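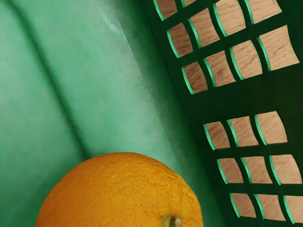 I logged into Fillunville last night meaning to play for ten minutes and instead spent most of the evening walking around other people's houses. Regular readers (hi, both of you!) will know this happens to me a lot. I have a level-capped ranger, a half-finished raid gear set and a guild that would quite like me to show up on time, and what I want to do is peek into a stranger's kitchen and find out where they got that staircase.

So here's my opinion, and I'll stand by it: player housing should be in an MMO on launch day. Not two expansions later, and please, please not in the cash shop.

I know the argument against it, because Hammad Kazmi makes it to me in guild chat about twice a month. Housing empties out the cities, he says. Everyone disappears into their own private instance to shuffle chairs around, the auction house square goes quiet, and a new player shows up and thinks the game is dead. He played Masgate back when that happened, and he's still a little sore about it.

But Masgate did housing badly! You bought a door in a wall, you clicked on the door and you got a loading screen. No street, no neighbors, no way to see what anyone had done unless they invited you personally. Of course it felt lonely. Fillunville puts the houses on real roads that you ride down on the way to other things, and I've met more people by stopping to look at a garden than I ever did in a dungeon queue. That's how I met Yuzuki Honda, who had built a working (well, working-looking) ferry dock out of 43 bookshelves turned on their sides. We've been duoing ever since.

The other thing is that decorating gives you a reason to go back to old zones. I ran the Biswas caves 10 times in February for one ugly lamp. The lamp is brown and it flickers and I love it. There were always other people in there too, all of us way over level, all after the same lamp – and a couple of real lowbies who got carried straight to the last boss and probably thought it was Christmas.

Where I do get grumpy is item limits. My medium house holds 400 items, which sounds like plenty until you learn that every single candle is an item. So is every plate. Ayane Maruyama built a bakery and had to pick between bread and a ceiling. If the servers can't take more, fine, I'm no engineer, but then let us place a set table as one thing and stop charging me separately for the forks.

And upkeep fees, ugh. Nudero wiped my cottage after I took 3 months off for a new job, and I've never gone back. I might have! I still liked the combat. But I wasn't going to start over from a bare floor, and I doubt I'm the only one who quit over it. Pack my stuff in a crate, take the plot if you need the plot, and mail me the crate when I come home.

Anyway, Oratile Modise is holding an open house on our street this weekend, and I still haven't fixed my porch. The railing clips through the hedge if you look at it from the left, so come up the road from the right.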